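보낸날짜: 2018년 6월 13일
받는사람: Clukholm 서포터 메일링
제목: Re: [clukholm-fans] Belside 원정 버스랑 티켓 건

급하게 답 씁니다. 점심시간 끝나기 전에 보내야 해서 두서없어도 이해해 주세요.

버스는 어제 밤에 Gistbridge 쪽이랑 다시 통화했고 한 대로 확정. 두 대는 무리예요. 신청이 두 대 채울 만큼 안 나왔고 빈자리 값을 우리가 물어야 하는데 그럴 돈 없습니다. 지난번 원정 때 한 번 당해봤잖아요.

출발은 구장 북문 주차장. 정문 아님. 정문 쪽은 공사 펜스 때문에 버스가 못 돌립니다. 저번 메일에 정문이라고 쓴거 제 실수예요, 그건 지워주세요.

> 원정석 티켓 몇 장 배정됐는지 아시는 분 계신가요?
> 작년에는 3000장이었다고 들었는데 올해는 줄었다는 말이 있어서요.
> 그리고 버스 안에 북 실을 수 있나요? 큰북 하나 작은북 두 개입니다.
> 8월 경기로 밀린다는 소문도 있던데 그건 사실인지...
> 아이 데리고 가는데 원정석 말고 가족석으로 바꿀 수 있는지도 궁금합니다.

하나씩요.

티켓. 올해 배정은 2000장 맞습니다. 줄었어요. Belside 쪽에서 원정석 옆 구역을 홈 시즌권으로 돌려버렸답니다. 작년에 우리가 실제로 쓴 게 1482장이라 그걸 근거로 들이밀었다는데, 그날 비 오고 평일 저녁 경기였던 건 쏙 빼고 얘기하니까 좀 열받죠. 구단에 항의 메일 보낸 분들 계신 걸로 아는데 답은 아직 없는 모양. 저도 보냈고 저도 못 받았어요.

그래도 당장 매진될 분위기는 아닙니다. 다만 골대 뒤 아래층은 빨리 나가니까 서서 응원하실 분들은 그쪽부터 잡으세요. 위층은 경사가 심하고 앞에 난간이 시야를 가립니다. 앉아서 보실 분들도 맨 앞줄은 피하시고요.

북. 실을 수 있어요. 짐칸에. 근데 구장 반입은 다른 문제입니다. Belside는 사전 등록한 악기만 받아줍니다. 큰북 지름이랑 개수 적어서 저한테 주시면 깃발 목록이랑 같이 한번에 넣을게요. 깃대는 속이 빈 플라스틱만 됩니다. 재작년에 나무 깃대 들고 갔다가 입구에서 다 뺏긴거 기억하시죠. 나올 때 돌려준다더니 결국 못 찾은 분도 있었고.

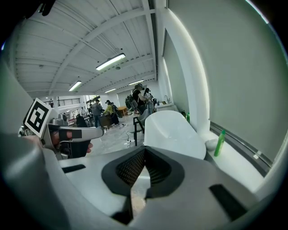

손잡이를 쥔 손과 회색 그리퍼

8월 연기설. 아닙니다. 날짜 그대로예요. 연기되는 건 컵대회 쪽이고 리그 경기는 안 움직입니다. 두 개가 섞여서 소문이 난 것 같은데 구단 홈페이지 일정표에도 그대로 올라와 있으니까 한번 보세요. 킥오프 시간은 바뀔 수 있음. 중계 편성이 아직이라서요. 바뀌면 바로 메일 돌립니다.

가족석. 이건 저도 확답을 못 드려요. 원정 팬한테 가족석을 팔긴 파는데 우리 유니폼 입고는 못 들어갑니다. 머플러도 안 되고요. 아이가 유니폼 입고 싶어하면 그냥 원정석 위층 왼쪽 끝으로 가세요. 거기가 제일 조용하고 화장실도 가깝습니다. 작년에 애들 데리고 온 집들이 다 그쪽에 모여 있었어요.

그리고 선수단 얘기 물어보는 분들이 계속 계셔서. Tejada 재단에서 하는 유소년 모금 매대, 이번 원정 때도 한답니다. 휴게소 들를 때 버스에서 모금함 한 번 돌릴 거예요. 강제 아니고 잔돈 있으면 넣어주시면 됨. 영수증 필요하신 분은 미리 말씀을. 부상자는 저도 뉴스에 나온 것밖에 모릅니다. 왼쪽 수비가 이번에도 비는 건 거의 확실해 보이고, 그러면 또 미드필더를 내려서 쓸텐데 지난 경기 후반처럼 뒷공간 다 내줄까봐 솔직히 걱정. 원정에서 비기기만 해도 저는 만족합니다. 반대 의견은 따로 스레드 파서 하세요, 이 스레드는 버스랑 티켓만 좀.

버스비 입금은 출발 8일 전까지요. 그 뒤에 취소하면 환불 안 됩니다. 대신 갈 사람 직접 구해오시면 이름만 바꿔드려요. 입금자명에 꼭 메일링 닉네임 적어주시고. 지난번에 누군지 모르는 입금이 있어서 주인 찾는데 한참 걸렸습니다.

돌아오는 버스는 경기 끝나고 40분만 기다려요. 원정석은 홈 관중 빠질 때까지 잡아두는 경우가 있는데 그건 감안해서 기다리니까 뛰지 마시고요. 그 외에 술 드시다 늦는 건 못 기다림. 진짜로 출발합니다.

차 안에서 캔맥주는 안 됩니다. 기사님이 안 된다고 하셨고 저번에 바닥 청소비까지 냈어요. 물이랑 김밥은 괜찮음. 냄새 심한 것만 빼고요.

북 크기, 깃발 개수, 버스 탈 사람 이름 이렇게 회신 주세요. 전체 답장 말고 저한테만. 메일함 터집니다.

북문이에요 북문.

--
Clukholm 원정버스 담당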